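**How a Robot Arm Is Looked After**

A robot arm needs regular care. At Lomero, Eleri Eynon checks the arm before each work period. She starts with the gripper, the part that holds things. Its two fingers must be clean and straight.

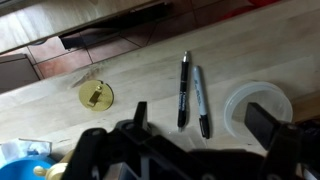 Dust on the fingers can make a pen or a lid slip. Eleri wipes each finger with a dry cloth and tests the bolts by hand.

Next comes the cable. It must have enough slack to let the arm bend.
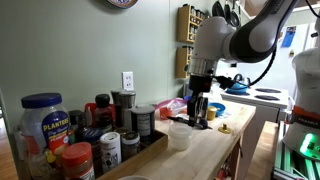 A worn cable is replaced at once. Quang Khương keeps the repair log, which now has 50 entries. Children should never touch a robot arm unless a trained adult is present.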